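Gripper finger day (and why my hands smell like isopropyl)

Posted October 2021

So I promised in the last post that I'd write up how we look after the gripper on Amel, and then I got distracted for weeks, sorry! Amel is the arm at the end bench, the one that picks packets out of bins and puts them in other bins. She was named before I started. The cell next to her is Pons, and Pons mostly behaves, so you won't hear much about Pons.

Anyway. Fingers.

The whole thing started because Amel began dropping stuff. The arm itself was fine, the camera was fine, and the picks looked good right up until the lift, when the packet would slide a bit, rotate, and flop back down. I spent most of an afternoon blaming the software (my default, sorry to everyone who writes the software) before Dwynwen Mostyn walked over, wiggled the left finger with her thumb and raised an eyebrow at me. It moved. It is very much not supposed to move.

Two of the mounting screws had backed out. No threadlocker on them at all, and I'm pretty sure I was the one who put them in, back in March. Oops.

If you have a parallel gripper that does a lot of cycles, this is what I do now every time the fingers come off:

Park the arm somewhere you can reach comfortably. I have a saved pose called "service" that puts the gripper at chest height. Before I made that pose I was crouching, and my knees have opinions.

Open the gripper all the way, then lock out the power. Do it in that order or you'll be standing there with half-closed fingers and no way to get the hex key in.

Take one finger off at a time and mark which side it came from. Ours look the same left and right. They are NOT the same, there's a small shim behind the left one that Skukero (the little shop that made our adapter plates) told us to add. I once lost that shim in a floor mat and had to beg them for another.

Clean the faces with isopropyl and a lint-free wipe. Shiny plastic wrappers leave a film on the pads, and you don't notice it until you wipe one and the cloth comes away gray. I was using a citrus degreaser called Clorulden for a while, and it cleaned beautifully but left the pads slippery until they'd been rinsed and rinsed again. Back to the alcohol.

New threadlocker, the medium kind, one tiny drop per screw. Then snug them down evenly, going back and forth between screws. I let it sit for 60 minutes before I run anything, and I go get lunch.

After lunch comes the part everybody skips (me included, see above), which is redoing the zero and the tool offset. Once the fingers have been off, the tips come back in a slightly different place. It's a tiny difference, but if you're picking a flat packet off a tabletop, tiny is the difference between a clean pick and ramming the wood. I bring the tips down slowly over the bench, slip a piece of printer paper under each one, and stop when the paper just drags. Save that height, back off, do it again from the other direction.

Then I get the noodles out. Ramen packets are my favorite test item because they're awful! Crinkly, shiny, see-through in places, a hard block inside a floppy bag. A cardboard box will forgive a bad grip and ramen won't. I like to try them lying flat, standing up and jumbled in a clear bin, and if the gripper copes with all of those I'm happy to call it fixed.
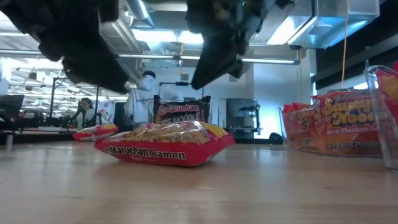
Amel's fingers over the test bench, with the Maruchan out and more packets in the bins on the right.

For this round I ran 171 picks with the clean fingers and the new offset, and 138 of them were good on the first try. That's not amazing, but before the fix I'd have been lucky to get roughly half. Nearly all the misses were in the bin, where a packet gets wedged up against the wall and there's no room for a finger to slide down behind it. I don't think that's a maintenance problem. I think it's a finger shape problem, and I've got a sketch for a thinner tip that I keep meaning to send to Skukero.

I also started a log, on actual paper, taped inside the cabinet door. Date, what came off, what went back on, initials. Dwynwen's idea. Mine has a column for "screws checked?" with a question mark in it, and so far I've filled it in every time.

Next up is the cable that runs down the wrist, which has started to rub at the second clip and needs a sleeve before it gets worse. If you've found a sleeve that survives lots of wrist rotation without going stiff, please leave me a comment, I've tried two and hated both.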